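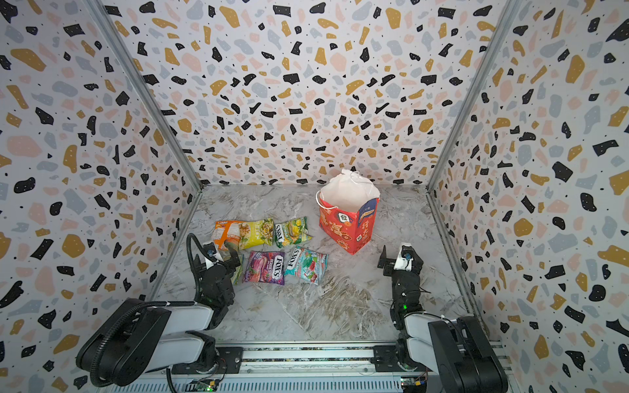 双腕セルと対象物(菓子の小袋、赤い紙製の手提げ袋)

プロンデロについて

株式会社プロンデロは、双腕ロボットによる小物ハンドリング作業の手順書、点検基準、記録様式を作成し、導入先での運用を支援する会社です。ロボット本体の製造および販売は行っていません。対象とするのは、包装済みの食品、日用品、文具など、人が片手で持てる大きさの品物を並べる、持ち上げる、袋や箱に入れる、取り出すといった作業です。

この種の作業では、機械の仕様書に書かれていない部分で結果が変わります。品物をどの向きで置き始めるか、軟包装のどこを挟むか、失敗した回をどう記録するか。現場ではこれらが作業者ごとの習慣として処理され、担当が替わると条件も変わります。当社は、習慣になっている部分を文書にし、第三者が読んで同じ条件を再現できる状態にすることを業務としています。

事業の内容

1. 作業基準の策定
導入先のセルを調査し、対象物、把持方法、初期配置、終了条件、異常時の処置を定めた作業基準書を作成します。基準書は当社の共通規程「Sturis」(以下、ストゥリス)を親文書とし、導入先固有の条件を別冊にまとめる二部構成です。

2. 点検と適合確認
基準書のとおりに運用されているかを、現地での立ち会いと記録の抜き取りによって確認します。確認結果は「適合」「条件付適合」「不適合」の三区分で報告します。点数による評価は採用していません。点数にすると、重大な一件の不備が軽微な項目の合格で埋め合わされるためです。

3. 教育
教示作業および検査作業に従事する方を対象に、ストゥリスの読み方と記録の書き方に関する講習を行います。労働安全衛生法令に基づく特別教育そのものの代行ではありません。受講にあたっては、従事する業務に応じた特別教育を各事業者の責任で修了していることを前提とします。

4. 記録の保管と照会対応
導入先から預かった作業記録を保管し、照会があった場合に該当する版の基準書とともに提出します。

共通規程ストゥリスの位置づけ

ストゥリスは、当社が作成し維持している社内規程です。公的規格ではなく、認証制度でもありません。産業用ロボットの安全に関する国際規格や国内法令が定める事項については、それらの要求を上書きせず、記載が重なる場合は常に公的な要求を優先します。

本文は192の条項からなります。条項の文末は三種類に統一しています。

「〜すること」 必須事項。満たさない場合は不適合。
「〜することが望ましい」 推奨事項。満たさない場合は理由を記録。
「〜してもよい」 許容事項。記録は不要。

「原則として」「できる限り」「適宜」「必要に応じて」の四語は、条項本文では使用しません。旧版ではこれらの語が残っていた条項について、読み手によって判定が分かれる例が続いたため、改訂時に必須事項か推奨事項のいずれかに振り分けました。解説文での使用は認めています。

条項番号は欠番を詰めません。廃止した条項には「廃止」と表示し、番号を再利用しません。過去の記録から条項を参照する際に、別の内容に行き当たることを防ぐための措置です。

基準書で定める主な事項

以下は、双腕セルに関する章の要点です。全文は契約先に限り提供しています。

作業面と背景

作業面は、材質、色調、模様の有無を記録し、写真を添付すること。模様のある作業面や壁面を使用すること自体は制限しません。無地の背景だけで条件を整えると、実際の棚や台で使ったときに認識の結果が変わることがあり、その差を事前に把握できなくなるからです。ただし、同じ記録群の途中で作業面または壁面を変更した場合は、変更の前後で記録群を分けること。

光沢のある作業面では、照明の映り込みが生じる範囲を確認し、位置を図に記入すること。照明器具の型式と取り付け高さを併記することが望ましい。

作業面の清掃は、一連の作業を始める前に行うこと。清掃に用いた薬剤の残りは、軟包装の滑りに影響します。薬剤の銘柄を変更した日は、日報の備考欄に記入すること。

対象物の登録

対象物は、一品目ごとに登録票を作成すること。登録票には次の事項を記載します。

品名(包装に表示された名称をそのまま転記する)
包装の種別(箱、軟包装、紙袋、瓶、缶、その他)
外形寸法(平置きの状態で測る)
質量(実測値)
開封の有無
表示言語

品名の転記は、略さず、訳さず、表記を整えずに行います。漢字の簡体字と繁体字、英字の大文字と小文字もそのままとします。登録票の検索で不便が生じる場合に限り、別欄に通称を加えてもよいことにしています。

同じ銘柄で味や色だけが異なる品目は、別の品目として登録すること。包装の印刷が異なれば画像上の見え方が異なり、内容物が同じ形でも認識の結果は同じになりません。この条項は、登録票の枚数が増えるという理由で導入先から緩和の要望を受けることが最も多いものですが、現在まで緩和していません。

容器として使う手提げ袋は、対象物とは別の「容器票」に登録します。容器票には、自立するかどうか、持ち手の形状、開口部の内寸、中に別の袋が入っているかどうかを記載すること。持ち手がひも状の場合、ひもが開口部の内側と外側のどちらに垂れているかを初期状態の記録に含めること。

初期配置

初期配置は、作業を開始する直前の状態をいいます。ストゥリスでは配置を三つの型に分けています。

整列型 品物が互いに接しない。向きがそろっている。
散置型 品物が互いに接することがあるが、重なりはない。
重畳型 一つ以上の品物が別の品物に重なっている。

目視での判断に迷う配置は、より難しい側の型として記録すること。散置型か重畳型か判断できない場合は重畳型とします。包装の端の封緘部だけが重なっている場合も重畳型です。

配置は人が行い、配置した者の識別番号を記録すること。同じ者が続けて配置すると、置き方に癖が出ます。一人の担当者が連続して配置する回数には上限を設け、上限値は別冊で定めます。

アームの待機位置

左右のアームの待機位置は、関節角で定義し、別冊に数値で記載すること。「手前に戻した位置」「邪魔にならない位置」という表現は認めません。

両方のグリッパーが同時に入ることのできる領域を共有領域とし、その範囲を図示すること。共有領域での動作については、先に入る側を工程ごとに定めます。両側が同時に入る工程を設ける場合は、最小離隔と、離隔を下回ったときの停止方法を定め、低速での確認記録を残すこと。

ケーブルは、全可動範囲で張りとねじれを確認すること。手首に近い部分のケーブルは、待機位置と最遠到達位置の両方で確認します。片方だけの確認は、確認したものとして扱いません。

軟包装の把持

軟包装は、外形が一定せず、挟む位置によって重心の振れ方が変わります。箱物の手順を流用した基準書では、この点の記載が抜けていることがよくあります。ストゥリスでは軟包装だけを対象とする節を設け、把持位置、把持力、姿勢、離し方をそれぞれ独立した条項としています。

把持位置は、包装上の区画で指定します。封緘部、中央部、角部の三区画を基本とし、内容物が片側に寄りやすい品目では中央部を左右に分けます。印刷された文字や図柄を目印として位置を指定することは禁止しています。季節品や限定品では、印刷だけが変わって形状が同じということがあり、目印が失われるためです。
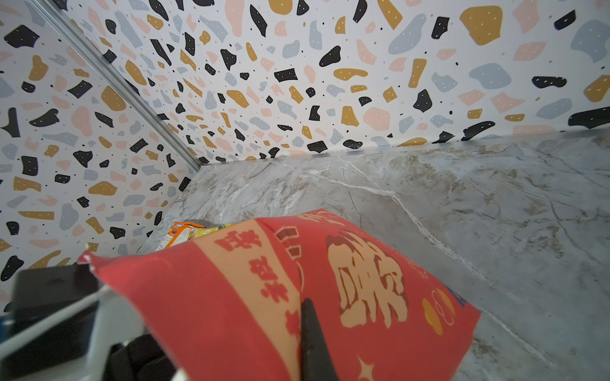
中央部を挟む場合は、内容物の上から荷重がかかることを前提に、把持力の上限を品目別に定めること。上限は、割れやすい内容物については実物で確認し、確認に使用した品物は以後の作業に使用しないこと。包装の表面に残るしわは破損に数えません。封緘部の開き、穴、内容物の漏れは、いずれも破損とします。破損の疑いがあり、外観で判断できないときは「疑」と記入し、その品物を外します。

持ち上げた後の傾きについては、傾きそのものを失敗とはしていません。傾いた状態で次の動作に移ってよいかどうかを、行き先ごとに定めます。袋に入れる工程では開口部の縁に触れずに通過できるかどうか、台に並べる工程では下ろしたときに他の品物に乗り上げないかどうかが判断の基準になります。

離すときの高さは、作業面または容器内の最上面からの距離で定めること。容器の中が見えない場合は、すでに入っている品物の登録寸法から計算した値を使用してもよい。ただし軟包装は重なり方によって高さが変わるため、計算値には余裕を加え、その余裕の値を別冊に明記します。

指先の摩耗は、軟包装の把持に直接影響します。指先の点検は作業の開始前に行い、表面の状態を「良」「要観察」「交換」のいずれかで記録すること。要観察のまま作業を続ける場合は、次の点検の時刻を決めておきます。

手首カメラの取り扱い

手首に取り付けたカメラは、把持の直前から直後までの状態を記録する主要な手段であり、取り付けのずれがそのまま記録の品質に現れます。

レンズ面の清掃は、乾いた専用布で行うこと。
取り付けねじには合いマークを付け、開始前に目視で確認すること。
指先が画像内に写る位置を基準画像として保存し、開始前の画像と比較すること。
比較でずれが認められた場合は、調整を行い、調整前と調整後の画像を両方保存すること。
左右のカメラの入れ替えは禁止。

調整前の画像を残す条項は、Po-yen Ho(技術基準部長)の提案で加えたものです。ずれがいつ生じたかは、調整を済ませた後の画像からは追えません。調整前の画像があれば、直前の記録群のうちどこまでが影響を受けているかを判断できます。

遠隔操作および直接教示の記録

人がアームを操作して動作の記録を作る場合は、自動運転とは別の様式を使います。操作者の識別番号、操作開始の時刻、休憩の時刻、使用した操作装置の識別番号を必須とします。

操作中のやり直しは、削除せずに残すこと。品物を一度取り落として拾い直した回、つかみ損ねて位置を変えた回は、完了した回とは別の区分を付けて保存します。やり直しを含む記録を学習や評価に使用するかどうかは使用者が決める事項であり、記録者が先に取り除いてはならないというのが当社の考え方です。

区分は次のとおりです。

区分A 中断およびやり直しなしで終了条件を満たした。
区分B やり直しを含み、終了条件を満たした。
区分C 終了条件を満たさなかった。
区分D 機器の異常または人の介入により中止した。

区分の判定は操作者本人が仮に行い、別の者が確定します。仮判定と確定判定が異なった場合は、両方を残します。確定判定の欄だけを書き換える運用は不適合です。

安全に関する基本事項

協働運転を前提とした機種であっても、リスクアセスメントを省略した導入には対応していません。機種名や出力だけを根拠に危険がないと判断することはできず、指先の形状、対象物、周囲の設備との組み合わせで評価する必要があります。リスクアセスメントの実施主体は導入先です。当社は結果の文書を受領し、基準書との整合を確認します。

品物の配置、回収、容器の交換のために人が手を入れるときは、アームを停止させ、停止を表示で確認してから行うこと。表示灯の色と意味の対応は機種により異なるので、別冊に一覧を設け、セルの見える位置に同じものを掲示します。色だけで判断させる掲示は認めず、文字を併記します。

非常停止装置の作動確認は、開始前に実施すること。実施していない日の記録は、区分にかかわらず受領しません。

記録の抜き取り確認

当社が直近の確認期間に受領した作業記録は3242件です。このうち1685件を抜き取り、登録票、容器票、初期配置、区分判定の四点について原画像と照合しました。抜き取りの割合が高いのは、新規の導入先の記録を一定期間は全件照合するためです。

照合で多く見つかる不備は、件数の順に次のとおりです。

初期配置の型の誤り(重畳型を散置型としたもの)
容器票の持ち手欄の空欄
操作装置の識別番号の転記誤り
仮判定の上書き

一番目の誤りは、小袋の端がわずかに重なった配置に集中しています。次の改訂では、重なりの判定例を図で示す附属書を加える予定です。原稿は6月に関係先へ回付し、意見を受け付けます。

不備の件数を導入先別に公表することはしません。各導入先には、自社分の結果と、個社を特定できない形にした全体の傾向を送付しています。

拠点

プロンデロの拠点は2か所です。

Wondormont(ウォンドルモント)
本社機能および試験室。ストゥリスの改訂に伴う検証、登録票の様式試験、講習の実習を行います。双腕セルを常設しています。

Chisholm(チザム)
記録保管および照会対応。紙の記録の受領先もこちらです。様式を含む郵送物を本社宛てに送られると転送に日数を要しますので、宛先をご確認ください。

体制

代表 Lovisa Björklund
食品包装ラインの検査手順の作成を経て、当社を設立しました。ストゥリス初版の起草者です。現在は適合確認の報告書の最終承認を担当しています。

技術基準部長 Po-yen Ho
条項の改訂、別冊の審査、カメラおよびグリッパーに関する章を担当しています。

基準書の作成者と適合確認の担当者は、同一の導入先について兼ねることができません。人員の都合で兼務が避けられない時期には、確認の日程を延ばします。代表が基準書の作成に加わった案件については、最終承認を技術基準部長が行います。

改訂の手続き

ストゥリスの改訂は、定期改訂と臨時改訂に分かれます。臨時改訂は、人の負傷につながるおそれのある記載の誤りが見つかった場合に限ります。記載の読みにくさ、用語の不統一、様式の変更は、次の定期改訂で扱います。

改訂案には、変更する条項、変更前の文、変更後の文、変更の理由、既存の記録への影響の五項目を記載します。既存の記録への影響が「あり」となる改訂では、旧版で作成した記録の読み替え表を同時に発行します。読み替え表が完成していない改訂案は施行しません。

導入先からの改訂要望は、書面または電子メールで受け付けます。採否にかかわらず理由を付けて回答します。採用しなかった要望も一覧に残し、同じ趣旨の要望が再度寄せられたときに前回の回答を参照できるようにしています。

取り扱わない業務

次の業務はお受けしていません。

ロボットおよび周辺機器の選定における特定製品の推奨
制御プログラムの作成および改修
食品衛生に関する適否の判定
人の労働時間または作業速度の評価を目的とする記録の分析
ストゥリスへの適合を広告で表示するための標章の発行

適合確認の報告書を導入先が取引先に提示することは差し支えありません。その場合は、対象セルの識別番号、適用した版、確認の範囲が記載された頁を省かずに提示してください。報告書は確認時点の状態に関するもので、その後の設備変更には及びません。

用語について

当サイトおよび基準書で使用する主な用語は次の意味で用います。

セル アーム、作業面、壁面、架台、照明、カメラを含む一式。
別冊 導入先ごとに作成する、ストゥリスの下位文書。
軟包装 樹脂フィルム等の柔軟な材料でできた包装。紙袋は含まない。
容器 品物を入れる先の袋または箱。品物として持ち上げる場合は対象物に改めて登録する。
記録群 作業面、壁面、照明、対象物の組が同一である記録のまとまり。
終了条件 作業が済んだと判定するための状態。動作の終わりとは一致しないことがある。

終了条件については照会が多いため補足します。たとえば「品物がすべて容器に入り、どのグリッパーも品物および容器に触れていない」という書き方であれば、画像から判定できます。「袋詰めが完了する」という書き方では判定できず、別冊の審査で差し戻します。ひも付きの容器で、ひもが指に掛かったままアームが待機位置に戻った例は、触れていないという条件を満たさず、区分Cになります。

お問い合わせ

基準書の作成および適合確認のご相談は、対象物の一覧とセルの全景写真を添えて本社までお寄せください。全景写真は、作業面と左右のアームの基部が一枚に収まるものをお願いします。対象物が未定の段階では見積りを作成できませんので、品目の候補だけでもご記入ください。

記録の照会はチザム拠点で受け付けます。照会には記録番号と適用版の番号が必要です。受付時間は9時から16時までです。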